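Ticket 2542
Cell: Tustari bench, two-arm
Opened by: Atif Zaidi
Assigned to: Lucyna Śliwiński
Opened: Friday, June 7, 2019
Subject: Right arm stops above target, no fault raised

Reported problem

Right arm picks up the pen tool, comes down over the small round piece at the back of the mat and sits there. It never makes contact. No alarm, nothing in the fault list, and the job screen says "running" until the step times out at 720 seconds. Left arm isn't involved in this step. Happened on 10 runs since the update.

Vendor reply (Zotavov support)

They say it's the grip. Their theory is that the pen slides up in the fingers when the arm slows down, so the tip ends up short. They want us to fit new finger pads and close the ticket.

Notes, L. Śliwiński

I don't buy it. A sliding pen would slide a different amount each time, and the height log shows the arm parking at the same spot on every one of those runs. I marked the barrel with tape at the finger line before three of them and the tape didn't move. I've asked Zotavov which of our logs they read before answering. No reply to that part so far.

Atif thinks the oven or the mug tree is throwing off the depth reading. Could be, but both were in the same places before the update and the step ran fine then. I'd want to see it before I believe it.

Steps tried

1. Power cycled both arms. Same result. Green lights on both bases, as before, so I wouldn't read much into green lights.

2. Ran the approach at half speed and held it at the stop point. The blue tip is over the dome with a small gap left, left gripper open and up out of the way.

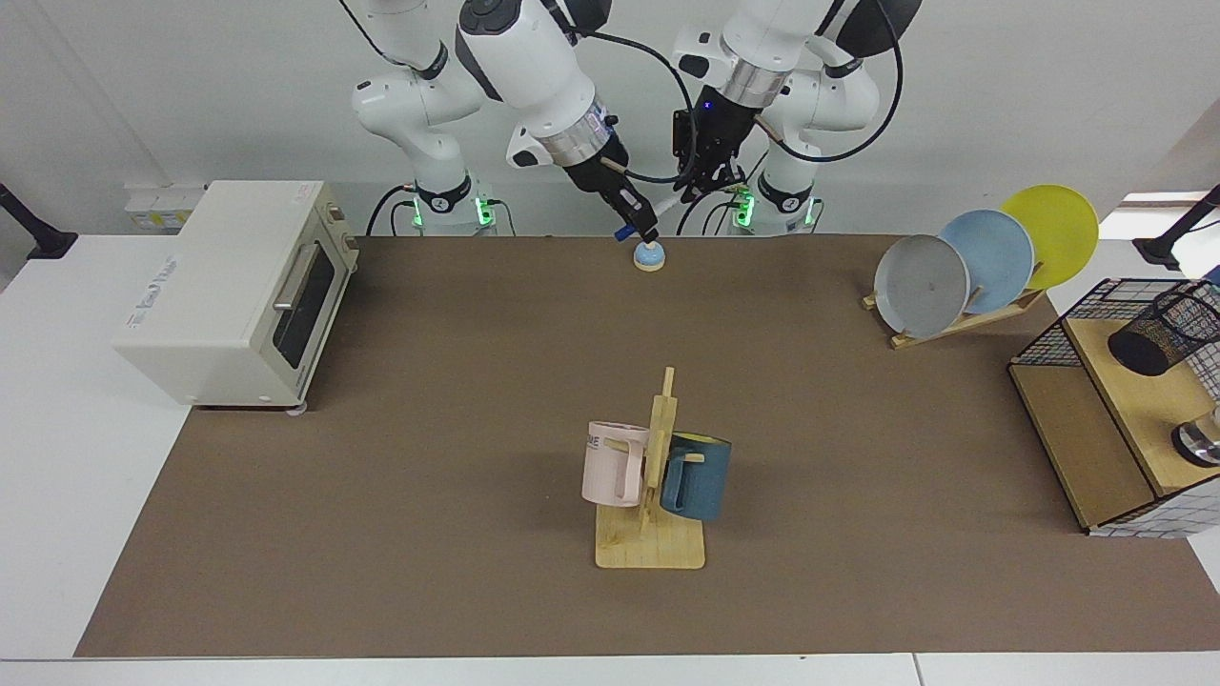
3. Took the mug tree and dish rack off the table and ran it again. Same gap. Put them back.

4. Loaded the old tool file (173) by hand. Tip touched the dome on the first try and on the four after it. Went back to the new file and the gap came back.

5. Compared the two files. The tool length in the new one is longer, so the arm believes the tip has already arrived. Qureshi sent us the new file with the update and the note with it says "no changes to tooling."

Safety concern

The wrong length bothers me less than the missing alarm. The step is supposed to check for contact and stop with a fault if it doesn't get any. It didn't. If the length had been wrong the other way, the arm would have pushed the pen into the table, and I have no reason to think we'd have been told about that either.

Status

Running on file 173. Hands stay out of the cell during this step, including while it looks parked. Finger pads not ordered. Sent the logs to Nustora and asked for the contact check to be tested separately from the tool file. They offered the September release. I've asked for something sooner. Ticket stays open.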